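Drolari

Drolari is a fermented barley and pea paste made in the upland district of Vilteditz. It is used as a base for soups, as a coating for root vegetables, and as a table seasoning. The paste is brown to dark brown, stiff when fresh, and strongly salty. Most drolari is sold in bricks wrapped in paper; a softer form is sold in jars.

The word is used for both the paste and the thin soup made from it. Where the two need to be told apart, local cooks call the paste "hard drolari" and the soup "wet drolari." The plural is the same as the singular.

History

The earliest known mention is in a toll list of 1343, which sets a charge on loads of "drolar in cloth" brought down from Vilteditz before the winter. The list does not say what the product was made of. Pea meal is first named as an ingredient in much later household accounts, and it is not clear whether the early product contained it.

Until the arrival of milled barley from outside the district, each farm ground its own grain and kept its own starter. Starter was passed between households as a dried cake, usually in October, when the new barley was ready. Farms that lost their starter bought a piece of cake from a neighbor or paid for it in salt.

Factory production began with the firm of Donati, which had made malt and added a paste line to use its broken grain. The Donati brick was pressed in a steel mold and had square corners; farm drolari was shaped by hand and was rounded at the ends. The square brick is now the usual form, including among small makers.

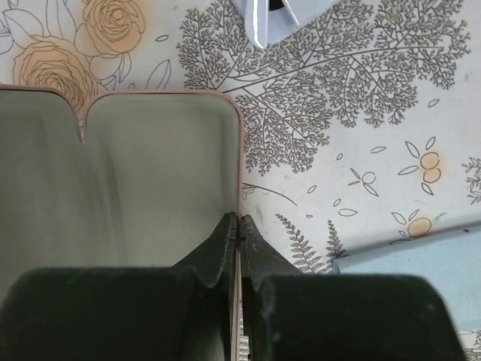

Ingredients

The standard ingredients are hulled barley, dried yellow peas, salt, water, and starter. Wheat is not used. Some makers replace part of the peas with split fava beans, which gives a paler paste with a slightly bitter finish. Caraway is added in the eastern villages and nowhere else.

Salt is added in two stages. The first addition slows the growth of unwanted bacteria during the early part of fermentation. The second is made at pressing and sets the final flavor. Paste made with a single addition tends to turn sour at the surface.

The starter is a mixed culture of molds and yeasts held on dried barley. Its makeup varies between makers. Evico, which supplies starter in powder form, sells one type for paste and a weaker one for the jarred product.

Production

Barley is soaked overnight, steamed until the grain can be crushed between two fingers, and spread on trays to cool. Peas are boiled separately and mashed. The starter is rubbed into the barley by hand or in a slow drum, and the trays are covered with damp cloth.

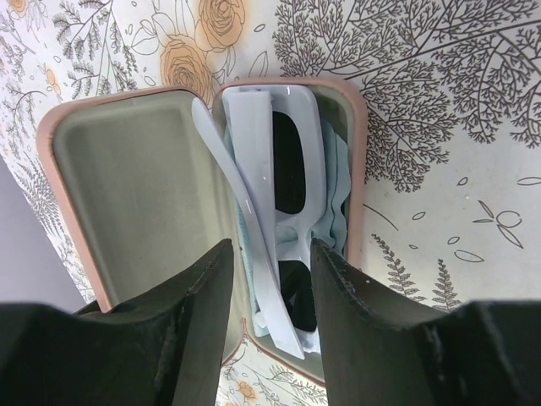
Open eyeglass case holding white sunglasses.

After the barley has grown a pale coat of mold, it is broken up and mixed with the mashed peas and the first salt. The mix goes into tubs under a weighted lid. Fermentation in the tub takes 60 days in a cool cellar. In heated rooms it is shorter, but the paste is coarser in taste and darkens unevenly.

Liquid that collects on top of the tub is drawn off and kept. It is used as a thin sauce, or is returned to the paste if the mix has become too dry to press. At the end of the tub stage the paste is passed through a plate grinder, salted a second time, and pressed.

Pressed bricks are dried on racks. The air temperature is held below 118 °F, as higher heat hardens the outside and traps water in the center. A finished farm brick weighs 143 grams. Factory bricks are sold in several sizes, and the weight is marked on the wrapper.

Defects

The most common defect is a hollow center, caused by pressing paste that is still producing gas. White crystals on the surface are normal and are not a sign of spoilage. Pink or orange spots are a sign of spoilage, and the brick is thrown out whole - cutting away the spots is not considered enough.

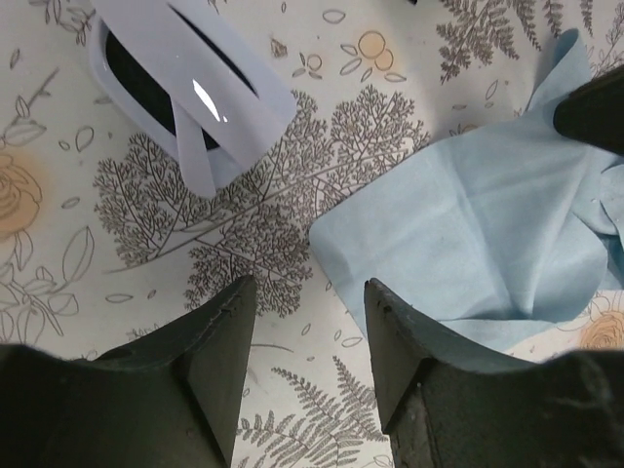
Cracking along the long side points to drying that was too fast in the first two days. Cracked bricks are safe to eat but lose aroma in storage, and makers usually grind them again for the jarred form.

Culinary use

For soup, a slice of the brick is crumbled into a small amount of warm water and worked smooth with a spoon. The rest of the water is then added and heated slowly. Boiling is avoided, as it dulls the smell and makes the pea solids clump. Common additions are leek, potato, and dumplings made with stale bread.

As a coating, the paste is thinned with oil and brushed on turnips, carrots, or celery root before roasting. It burns easily and is applied in the last part of the cooking time. Grated hard drolari is also used dry, over buttered noodles or boiled eggs. 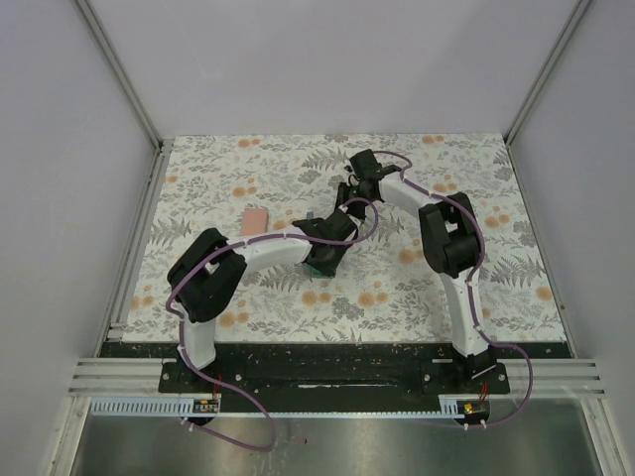
Sweet uses are rare. Morena Gatti's household manual gives a recipe for a dark honey cake with a spoonful of jarred paste in the batter, and a similar cake is sold by bakeries in the lower part of the district.

Storage

An unopened brick keeps for a year in a dry, cool place. Once cut, it is wrapped in paper and kept in a crock or a closed tin. Plastic film holds moisture against the cut face and leads to a sticky surface. The jarred form must be kept cold after opening.

Related products

Drolari is often grouped with soybean pastes because of the mold stage and the use in soup. Vasanthi Bhat places it instead with the grain-based sour starters of upland cooking, noting that the peas were probably a later addition. The question is unsettled, and the two groups overlap - several barley pastes would fit in either.

See also

Barley malt
Fermented bean paste
Pea meal

This page was last edited on December 18, 2021.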